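Search notebook Search all entries Go

Bench notes, May, entry 347
Play kitchen, worktop and small parts

Started at 9:20 with Divina. The purpose for this morning was only to decide how the things should lie on the worktop of the play kitchen, and to look at the screws again, which Oda asked for last time.

I tightened the brass-colored screws by hand with the short screwdriver. The one on the left took almost half a turn, the one in the front right corner did not move. I wrote the left one on the list, so we check it again after two weeks. The small screws along the clear lip I did not touch. Přemysl has the correct bit for them and he took it to Vustley.

Then the arranging. In our first layout the steel pan stood alone and slid when somebody leaned on the counter. Divina proposed to put the purple towel in front of it, folded, with one pan handle lying a little on the towel. I like this. The towel gives also a soft place for the white part with the slots, which makes an ugly noise when you put it down on the bare wood print.

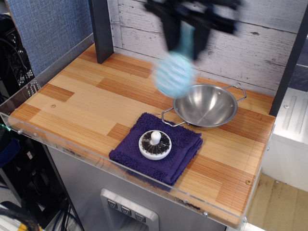 Layout B: pan, folded towel with the white slotted part on top, light blue tool above the back rim of the pan.

Remarks to layout B:

The towel must be folded with the border to the outside, otherwise it opens by itself after some time. Divina folds it better than me - I asked her to show it to Chantelle also.

The inside of the pan is very shiny and shows every fingerprint. Wipe with the dry cloth from the Kokier box, not with paper. Paper leaves small fibers, I found them yesterday in two places near the rivets.

Both wire handles are still straight enough. I compared them with the drawing from Procházka, part 396, and they agree.

For the light blue tool we have no name. Divina says whisk, Vratislav says scrubber. In the parts list I wrote "blue tool, round head" until somebody decides.

Open: second towel in the same violet, if Uter still has it. Ask for the order number, I think it was 2364 but the paper is in the other folder.

Stopped at 11:45. Layout B stays on the counter until Oda has seen it.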